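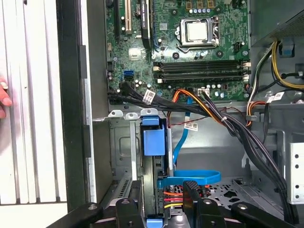

Page last changed: 2020-09-06

The Long Goodbye to a Hard Drive
Taking a computer apart is easy. Telling a computer how to do it has kept five people busy since November.

By Anneliese Weidemann

The program is called Palach, and on the morning I visit it has an opinion about a blue plastic handle. It thinks, with 0.91 confidence, that the handle is a cable.

"It's a strap," says Nikau Tomoana, to the screen, in the tone people use on a dog that has brought in the wrong shoe. He changes a number in a file and runs it again. Palach considers the matter. The handle is now a cable with 0.88 confidence.

"Progress," says Kai Harms from the other desk.

Tokbridge, the small software company that employs both of them, has taken on a job most people would hand to a teenager with a screwdriver. Old office desktops arrive at Frerichs, a refurbisher an hour up the road, by the pallet. The drives have to come out of every one of them before anything else can happen. Frerichs would like a robot to do it. Frerichs would also like the robot to be told once and then left alone, and that second wish is where Tokbridge comes in.

The robot itself was bought, bolted down and working within a week. Everybody at Tokbridge mentions this to me separately, always with the same faint bitterness. The arm goes where it's sent. Deciding where to send it has so far taken 3535 lines of planner, two rewrites of the perception code, and a whiteboard that still says DO NOT ERASE over something that has been erased.

A box full of spaghetti

I had assumed the hard part would be the grabbing. Dirk Steinbach, who writes the control code and has the patience of a man who once maintained printer drivers, corrects me over a very bad coffee.

"Grabbing is fine. We close until the force goes up, then we stop closing. The trouble is that the inside of a PC was laid out by someone who thought only humans would ever look at it."

He has a point. Open up a desktop tower and the big things behave themselves. The power supply is a box, the motherboard is a flat green rectangle, and the drive cage is made of metal and stays put. Then come the cables. They sag over the parts you want. They carry barcode labels, which the first version of the detector adored and kept reporting as small white components. Two towers of the same model will have the same board in the same place and a completely different arrangement of yellow and black wire across the front of it.

So Palach doesn't try to model the cables at all. It builds a map of the parts that can't move, works out where the rest ought to be, and treats anything soft as bad weather. If the weather over the drive bay is too thick, it picks another direction to come in from. Harms is proud of this and calls it the umbrella. The word appears in the code as umbrella.cpp, and a new hire once spent most of an afternoon looking for the rest of the metaphor.

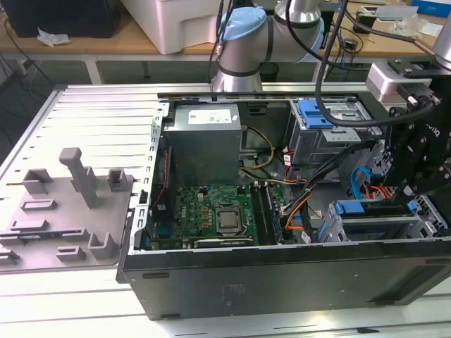

There are two kinds of view to work with, and they don't get along. The fixed camera sees the whole case and is calm about it. It's good at saying where the drive cage is and hopeless at saying whether a latch has been touched, as the gripper tends to be parked on top of the answer. The camera on the wrist gets right in among the parts and sees everything, enormous, at a slant, mostly its own fingers.

For months the two were merged into one neat picture of the world. It was elegant, and Tomoana gave a talk on it. It was also wrong by the width of a fingertip whenever the wrist rotated, and a fingertip is the whole game when you're feeling for a plastic clip.

The fix was to stop merging. The fixed view now gets the arm to the right neighborhood and then loses its vote. From there on the wrist view steers alone, and Palach is allowed to compare it only with other wrist views, taken from 807 earlier reaches into other cases. Tomoana hasn't been asked to give a talk about that.

Waiting for Dodevska

The module that does the comparing is called Dodevska. I ask why. Three people give me three different answers, and Steinbach says that all of them are lies.

Dodevska's job is to look at a close-up and say what the gripper is near, how sure it is, and whether going on would be a mistake. It takes 925 milliseconds to do this, which sounds quick until you stand next to it. The arm moves. The arm stops. Everyone in the room holds still for just under a second, like guests at a dinner where someone has mentioned money. The arm moves again.

A good deal of the current work is about that pause. Harms wants to hide it by starting the next small motion before the answer comes back and canceling if the answer is bad. Steinbach has views on motions that start before anyone knows whether they're a good idea. The two of them have been having this discussion since spring, and I get the sense it will be missed when it's over.

There is a compromise branch. In free air the arm may guess. Once either finger is inside the outline of the case it has to wait its turn, every time, with no appeals. On the test bench this takes a decent bite out of the total. It also gives the robot an odd sort of character, breezy on the way in and then suddenly, deeply careful, like a man backing a rental car into a garage.

The log is the product

Volker Kleinschmidt, who runs Tokbridge and signs for the coffee, thinks I'm looking at the wrong screen. He pulls up the log viewer instead.

Each reach is stored as a row of little colored bars: what the planner wanted, what the arm did, what the fingers felt, what the camera claimed. Click on a bar and you get the image from that moment, with Dodevska's guess printed over it. Most of the bars are gray. Kleinschmidt scrolls until he finds a red one.

"Here it says drive. And the force says no, I'm pushing on sheet metal. So who is right?"

I look at the close-up. I see a lot of black gripper and a lot of ribbed metal, and I couldn't tell you which way is up.

"Exactly," he says, delighted. "Now you are the software."

He is convinced that customers will end up paying for this viewer and regard the planner as the thing that comes free with it. When a reach goes wrong at Frerichs, the people on the floor won't want a confidence score. They'll want to know whether to move the case, move the cable or phone someone. So every failure has to be filed under one of those three headings, and Palach does the filing itself, in plain words. The current text for the third category reads "Please call Dirk." Dirk has opened a ticket about it.

Blue, again

The color problem deserves a paragraph, and at Tokbridge it has a whole folder. In the cases they work with, the parts you're meant to touch tend to be blue: the latches, the clips, the drive handles. A kind thought from whoever designed them. The early detector learned this gratefully and quickly, and then set off after the data cables, some of which are also blue, with the same enthusiasm.

Training it out of that habit took longer than training it in. They turned whole sets of images gray. They shifted the colors until the handles were orange and the boards purple. Tomoana kept one of the purple ones as his desktop background. The detector got worse, then better, and now leans mostly on shape, which is how a looped strap handle came to be mistaken for a cable on the day the press was in.

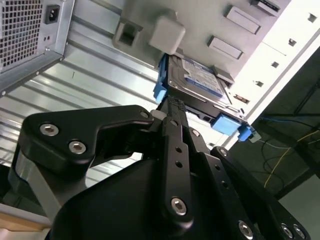

What happens on the third try

Palach gets 3 attempts at any one grip. The number was picked in a meeting and has never been defended since, though several people have offered to attack it. After a miss, the planner shifts the approach slightly and goes again. After two, it backs all the way out, takes a fresh look from the fixed camera and plans as if it had never seen this computer before. After the last one it stops and writes its note.

Harms would like it to remember more. As things stand, the second plan can be cheerfully identical to the first, and he has a recording in which the gripper withdraws, pauses for its 925 milliseconds of reflection, and returns to precisely the same spot. He plays it for me twice.

The change he wants is small. A failed reach would leave a mark on the map, a patch of bad weather like any other, and the planner would steer around it. Steinbach agrees in principle and wants to know when the marks expire, because a case in which every approach has failed once is a case the robot will never touch again. They settle on the marks fading with each new look. Then they argue about how fast.

By the time I pack up, Tomoana has gone back to the handle. He has given up on the number in the file and is drawing outlines around straps by hand, one close-up after another, with a mouse he evidently dislikes. Palach's confidence in the cable theory is down to 0.52. He asks if I can stay another hour. My train is at five, so I tell him to email me, and on the following afternoon he does: 0.49, no subject line.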